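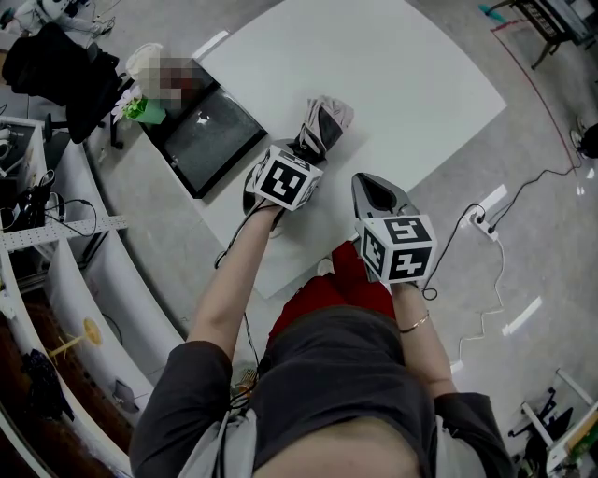 Section 4. Setting Up the Worktable

This section covers the Plikmont height-adjustable worktable, from unpacking to first use. Read it through once before you start. For the drawer unit and the Flesance clamp lamp, see Section 5.

Revised 2018-12-20

4.1 Before you begin

The table ships in two cartons. The large carton holds the top. The small carton holds the legs, crossbar, feet, crank handle and a bag of hardware. If a part is missing, do not return the table to the store. Contact Najjar Parts Service with the number printed on the carton label.

You will need:
Phillips screwdriver
Tape measure
Level
A blanket or the flattened carton to protect the top

The hex key is in the hardware bag. Do not use a power driver on the leg bolts.

CAUTION: The top weighs 40 pounds. Two people should lift it.

4.2 Attaching the legs

1. Lay the blanket on a flat floor and place the top on it, upside down.
2. Find the leg plates. The plate marked L goes on the side with the crank hole.
3. Line up each plate with its four holes and start all of the bolts by hand, two or three turns each.
4. Slide the crossbar between the legs with the slot facing the floor.
5. Fasten the crossbar at both ends. Leave these bolts slightly loose.
6. Tighten the leg plate bolts with the hex key, working corner to corner.
7. Tighten the crossbar bolts.

If a bolt binds, back it out and start again. Forcing it will strip the insert, and a stripped insert is not covered by the warranty.

4.3 Fitting the feet

1. Push one foot onto the end of each leg until it clicks.
2. Screw the leveling pads into the feet. Turn them all the way in, then back them out one full turn.
3. With a helper, lift the table, turn it over and set it down on all its feet at once. Do not roll it over on two legs.

NOTE: Tables sold before September have feet held by a set screw. On these tables, tighten the set screw after step 1. The set screw is on the inner side of the foot.

4.4 Leveling

Put the level across the top from left to right, then from front to back. Turn the leveling pads out at the low corners until the bubble is centered both ways. Press down on each corner in turn. If the table rocks, the pad diagonally opposite usually needs half a turn.

On carpet, check the level again after a few days and adjust as needed.

4.5 Setting the height

The table adjusts from 27 inches up to 40 inches, measured from the floor to the upper surface.

1. Remove anything that could slide or tip.
2. Fold out the crank handle and push it into the crank hole until it seats.
3. Turn clockwise to raise, counterclockwise to lower.
4. Stop when you feel firm resistance. The table is at the end of its travel.
5. Pull the handle out and hang it on the hook under the top.

For seated work, start with the surface level with your elbows when your shoulders are relaxed. For standing work, such as cutting or packing, most people like it a few inches below the elbow. Try a height for a day or so before changing it again.

CAUTION: Keep hands and clothing clear of the legs while cranking. Make sure there is nothing under the crossbar when lowering the table, including chairs, bins and pets.

4.6 Routing cords

The slot in the crossbar holds power cords and lamp cords off the floor.

1. Set the table to its highest position.
2. Run each cord along the slot and press in the clips supplied. The clips can be moved at any time.
3. Leave enough slack at the wall end for the full range of travel.
4. Lower the table all the way and check that no cord is pinched.

Do not run cords through the crank hole. A power strip may be mounted under the top with the Trurerska bracket kit (sold separately). Use only the screws in that kit. Longer screws will come through the surface.

4.7 Care of the surface

Wipe with a damp cloth and mild dish soap, then dry. Do not use scouring powder, bleach or acetone. Marker can usually be removed with rubbing alcohol on a soft cloth. Test a spot near the back edge first.

Use a mat under knives, hot glue guns and soldering irons. Heat marks are permanent.

4.8 First check

After 15 days of use, go over all bolts once with the hex key. Bolts often settle a little during this time. After that, check them twice a year and whenever the table is moved.

If the crank becomes stiff, wipe the threads clean and apply a small amount of white grease. Do not use cooking oil or spray lubricant. If it is still stiff, stop using the crank and see Troubleshooting in Section 7.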